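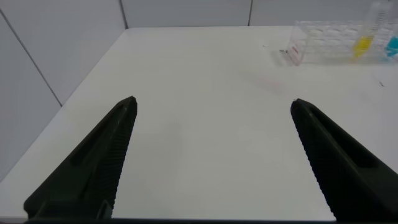 Red carpet and fan area walk-through, Clundia Theater
Premiere of "Irnton," Zaki Pictures
October 13, 2024
Checked by: Said Ouali, Tandau Events

Carpet and backdrop

Carpet seams taped flat — PASS
Second seam from the drop-off was lifting this morning. Retaped and walked it twice in heels borrowed from wardrobe.

Backdrop weighted at both ends — PASS
Sandbags in place. The left base still has the old logo on it from the February event. Zaki has asked for it to be covered.

Carpet edge clear of cables — FAIL
Interview lighting cable crosses at position 5. Needs a ramp or a new route behind the backdrop.

Press pen

Barrier feet turned inward — PASS

Headcount limit posted — PASS
Limit is 70. Two outlets have asked to bring a second camera operator. Answer is no unless somebody else drops out.

Step stools removed — FAIL
Found three under the table. Photographers will bring more, so the door team should check bags.

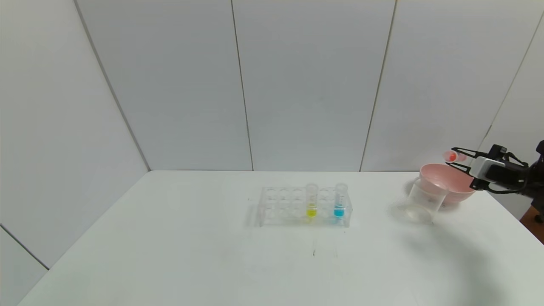

Fan area

Entry lanes open and signed — PASS

Wristbands match list — PASS
597 issued. Anyone without one goes to the overflow side across the street.

Front barrier locked and pinned — PASS WITH COMMENT
One pin bent in section 37. It holds, but swap it before the crowd comes in. This is where the cast will stop to sign, so it takes the most push.

Medical point visible from the front — FAIL
Hidden behind the drinks tent. Move the tent, or put the flag on a taller pole.

Arrivals

Drop-off lane clear for two cars — PASS

Long gowns and trains — COMMENT
The lead's stylist says the train is long and needs a helper on the stairs. Keep the handrail side free for her. No photographers on the steps.

Side exit unlocked and staffed — PASS
Key is with the front desk.

Recheck all failed items one hour before first arrival. Call me on channel 2 when the cable is done.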